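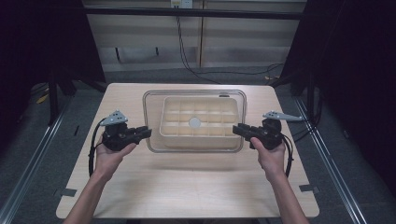
3.2 Os catálogos de feira como fonte

Quem trabalha com o comércio de livro antigo acaba, mais cedo ou mais tarde, por se afeiçoar aos catálogos de feira, e confesso que foi essa afeição, mais do que qualquer plano metódico, que nos levou a reunir os 405 exemplares em que assenta este estudo. Vêm de 17 livreiros, quase todos flamengos e holandeses, e muitos trazem ainda a lápis os preços efetivamente pagos (uma alegria para quem os encontra!).

A Figura 1 mostra um tabuleiro transparente com uma bandeja de compartimentos no interior.

Seguimos, com alguma liberdade, a classificação proposta por Verschueren, que separa as descrições breves, herdeiras da lista de leilão, das descrições longas, em que o livreiro se demora na encadernação, nas marcas de posse e na história do exemplar. Luuk Dewulf teve a generosidade de reler connosco os 63 casos duvidosos, e em 12 deles convenceu-nos a mudar de ideias. Os catálogos da casa Dekker foram os mais difíceis de arrumar: o mesmo atlas aparece descrito em duas linhas num ano e em página e meia no seguinte, com o preço quase inalterado.

Deixámos de fora as folhas soltas distribuídas à entrada das feiras, que merecem tratamento próprio e às quais voltamos na secção 5.

Figura 1. Tabuleiro transparente e bandeja de compartimentos, de cor creme, sobre uma mesa.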